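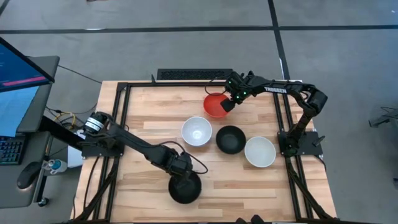
We have too many bowls. I decided this in June when the cupboard door by the sink stopped shutting, and it took me until now to do anything about it.

The trouble is that they came from different places. The white ones were bought to go with the plates we had in the old flat. The black ones came later, when İlker Şimşekoğlu was clearing out his mum's kitchen and asked if I wanted any. The red came from a shop called Canpolat that has since closed. I only went in for a colander.

So yesterday I emptied the cupboard and went through the lot. Anything chipped went in the bin. I don't like eating soup from a chipped bowl and I don't know why I kept them. Anything I couldn't remember using went in a box for the charity shop. That was mostly small glass dishes and a set of ramekins from when I thought I would make a lot of crème brûlée. I made it 2 times.

What stayed is red, white and black. They don't match and I have stopped minding. I used to want a full set, and I did look at one from Pelov before I started, but it was more than I wanted to spend and I'd have had to find room for it.

Black is good for rice and yoghurt, and bad for anything brown. Lentil soup looks like nothing at all in it. White is fine for everything but shows tea stains, so those get a soak with bicarb every so often. Red I use for salad, or for fruit if there is any.

For stacking, I now put the widest at the bottom and keep the colours mixed. Before, I had a pile for each colour, and that used up most of the shelf. A sheet of kitchen paper between them stops the scraping noise. I had a wire shelf riser in there too but it wobbled, so it has gone under the sink to hold the sponges.

The door shuts now. Next is the drawer with the lids in it. I have tubs with no lids and lids with no tubs, and one very large lid that doesn't fit anything I own. If anyone has a way of storing them that isn't just a drawer, leave a comment.

Posted 2017-07-07 in Kitchen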